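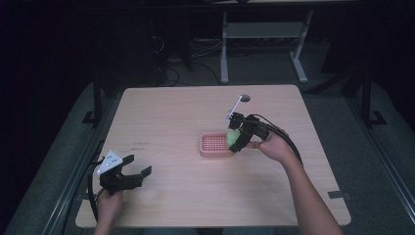 The green ball at the edge of the pink basket, with a gripper in each hand.

Workshop Notes > Opinion > Robots at Home

3/4/21
By Catarina Lobo

In Praise of Doing It by Hand First

My grandmother taught me to make bread by standing behind me and putting her hands over mine, and I thought of her quite a lot this winter, which I spent teaching a machine that doesn't exist yet to put a ball in a basket.

I should explain. I belong to a shared workshop called Pekano, where for a monthly fee you get a key, a shelf and the right to argue over the good soldering iron. My shelf holds the beginnings of a two-armed robot I've named Delov. I say beginnings because Delov has no arms. What it has is a pair of hands, two black grippers that I hold and work myself, with cables running back to a computer that keeps track of what they do. I pick things up and set them down, the computer writes it all out in long columns, and one day (I keep telling people it'll be June) a pair of motorized arms will be asked to do likewise.

Most of the people I build alongside think I've got this backward. The usual way to go about a robot is to start with the arm. You buy the motors, you print the joints, you spend a very long time getting the thing to wave without knocking over a lamp, and after that you wonder what it might be good for. I understand the appeal completely! An arm that moves is a wonderful thing to have in a room. People come over to look at it. They don't come over to look at me with a ball and a basket, or if they do, they ask whether I'm feeling all right.

But I built an arm the usual way once, and I'd like to tell you how that went. It was called Staltero and it cost me a great deal more than the 300 dollars I've put into Delov so far, and it took up the whole of one year's spare evenings. It had a lovely smooth shoulder. I was so proud of that shoulder. The gripper on the end was something I threw together in the last two weeks, and it couldn't hold a ball. It could hold a sponge, and a box if the box was the right way around, but anything round squirted out from between the fingers and rolled under the workbench, and by then every measurement in the arm had been settled around the weight of that silly gripper, so that changing the fingers meant changing the wrist, and changing the wrist meant going all the way back to my beautiful shoulder. Staltero is in a box now. I visit it when I need screws.

So this time I began at the fingers, and I began with my own wrists and elbows standing in for the parts I hadn't built. It is a humbling way to spend an evening. You'd suppose that dropping a ball into a basket is nothing at all, and with bare hands it is, but hold a gripper and you find out how much you'd been leaving to your fingertips. You can't feel whether the ball is seated. You learn to come in lower than you'd like, and to keep your forearm out of the way of your own eyes. I had to learn where to let go, too - my instinct was always to open the jaws too early, at the rim, the way you'd toss a sock.

None of that is in any parts catalog. I changed the pads on the fingers three times in the first month, and each change took me one evening, and nothing else had to be rebuilt for it. I can't tell you what a pleasure that was after the shoulder.

There's a fair case against me, and my friend Lindsay Dunstan makes it to me regularly over the sink where we wash our mugs. Lindsay says that a person's arm is a terrible stand-in for a cheap motorized one. Mine bends in places that no kit arm bends, it's stronger, and it corrects itself without my asking. I may be collecting a lot of graceful movements that Delov will never be able to copy. I think that's quite right, and I've started moving more stiffly on purpose, which makes me look like a person playing a robot at a children's party. Lindsay also says I'm putting off the hard part. I'd have to admit to some of that as well.

Still, I have 123 recordings now, made over 22 evenings, and I know things about this one small job that I never knew about anything Staltero was supposed to do. I know how wide the jaws need to open and how slowly they can close before I lose patience. I know the left hand is idle far more than I'd planned for, and that I might get away with a simpler arm on that side, and that's real money to someone buying motors out of the grocery budget. I threw away the first 17 recordings, by the way, every one of them, and it cost me nothing but a sigh. Try throwing away a shoulder.

What I'd like to say to anybody starting out in a garage or a corner of a place like ours is to put off buying the arm for a while. Get hold of a pair of grippers, or make some out of kitchen tongs if that's what you've got, and do the job yourself until you're thoroughly bored with it. You may discover that you don't want a robot for it after all, and there's no shame in that - my neighbor wanted one to sort his buttons and found he rather likes sorting buttons.

I'm moving on to folding a dish towel next. I'm told this is a mistake.

3 comments

marrow_and_twine
Kitchen tongs are what I used! Taped a strip of bicycle tube inside each side for grip. Did you try rubber for your pads or something softer?

Lindsay Dunstan
For the record I stand by what I said at the sink. Your elbow has had a lot more practice than any motor you can afford. Also that was my mug.

addo_dave
I have my own Staltero in the attic, only mine had a nice base and no shoulder to speak of. Please write up the towel, even if it goes badly.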